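Handout 2, Building Stone module. Mon 18 May. Notes prepared by L. Gudeta; corrections to E. Christodoulou.

## Marble, veins and what the trade calls marble

**Definition.** In geology, marble is a metamorphic rock made mainly of recrystallised calcite or dolomite. The parent rock is limestone or dolostone. In the stone trade the word covers any carbonate rock that takes a polish, including many dense limestones that have never been metamorphosed. Always state which sense you are using in your reports.

**Recrystallisation.** Heat drives the growth of new calcite grains at the expense of the old ones. Fossils and bedding are gradually lost. In a pure marble the grains interlock and are of similar size (granoblastic texture). Grain size depends on temperature, time and the amount of impurity pinning the grain boundaries.

**Colour.** Pure calcite marble is white. Common causes of other colours:

- grey to black: graphite or other carbon
- pink, red, brown: iron oxides
- green: serpentine or chlorite

**Veins.** A vein is a fracture filled by mineral deposited from fluid. White veins in a dark carbonate rock are usually calcite. Cross-cutting relations give the order of filling: the vein that cuts is younger than the vein that is cut. Where the rock has broken into angular pieces and been cemented again, describe it as a breccia and record the clasts and cement separately.

**Acid.** Calcite reacts with dilute hydrochloric acid at room temperature:

CaCO₃ + 2HCl → CaCl₂ + H₂O + CO₂

Dolomite reacts weakly unless powdered. Household acids such as vinegar and lemon juice also etch a polished calcite surface. A sealer slows the entry of liquids into the pores but does not stop etching.

**Hardness.** Calcite is 3 on the Mohs scale and quartz is 7. Grit containing quartz will therefore scratch a marble worktop or floor.

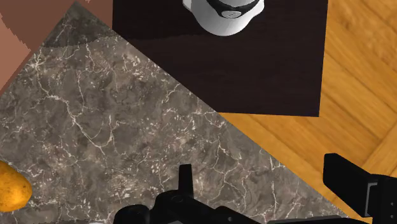

**Why does granite resist vinegar when marble does not?**
Granite consists mostly of quartz and feldspar, which are silicates and react very slowly with weak acids. Marble is a carbonate and dissolves on contact.

**Before the next class.** Read the Preltadport quarry log, samples 161 and 698. For each, name the rock in both senses and list the veins from oldest to youngest. S. Akbulut has the hand lenses.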